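Kanusholm Evening Classes
Flowers for the Table, Handout 4: The Small Hand-Tied Bouquet

Welcome back, everyone, and thank you for bearing with me in May when we ran out of ribbon halfway through the evening. I have bought plenty this time. Please keep this sheet in your folder with the one on foliage, as we will be coming back to both when we get to table centers.

We are staying small tonight. I know some of you are itching to get to the big arrangements (I have seen the pictures you bring me!), but a little bunch that fits in two hands will teach you more about balance than anything in a floor vase, and it costs far less if it goes wrong. Soft pinks are a kind place to begin. Carnations and other ruffled blooms fill a space quickly, and a touch of cream among them keeps all that pink from running together.

Before you pick anything up, clear your table. I mean really clear it, bags and cups and all, and wipe it down. Lay your flowers on their sides in a loose bundle in the middle, where you can reach them from both directions, and have a good look at what you've got before you start turning things over.

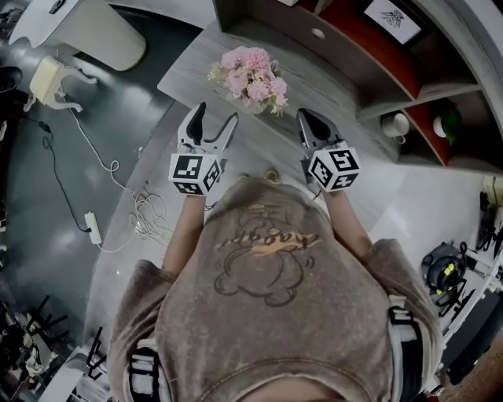

Go gently with the heads. Ruffled petals look sturdy and they do forgive a lot, but they bruise where they are pinched, so take hold lower down whenever you can. If two blooms have caught on each other, ease them apart slowly and let the petals slide free by themselves.

Choose your best bloom for the center and build outward from it, turning the bunch a little each time you add something. Small leaves go in as you work. If you save them all for the end you'll get a green collar around a pink ball, and I have made enough of those for all of us. Stop now and then, lay the bunch down, and step back from the table. It always looks different from a few feet away.

Once you like the shape, tie it where your hand was holding it, firmly but without crushing the stems. Trim the ends to one length and stand the bunch in clean water as soon as you get home.

For those who asked about vases, the Skallonine with the narrow neck suits this size very nicely. A plain drinking glass will do just as well, and I use one myself most weeks.

For next time, please bring sharp scissors, an old towel, and one flower you have never worked with before. Extra copies of this handout are in the tray by the door.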